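Prarnthorpe Museum - Collections Meeting, June

The meeting opened at 4 p.m. Minutes of the last meeting were approved with no changes.

Whale skeleton. Cevum has quoted for a new jaw support. Members asked for a second quote from Mok before deciding. The gallery stays open until then.

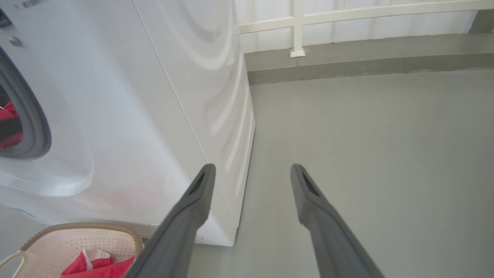
Front-loading washer, right side panel.

Fossil drawers. Of the 1,000 trays in the Warnanard collection, 40 still need labels - mostly ammonites. Work continues next month.

Loans. The request for 15 trilobites was agreed.

Closed at 5:15.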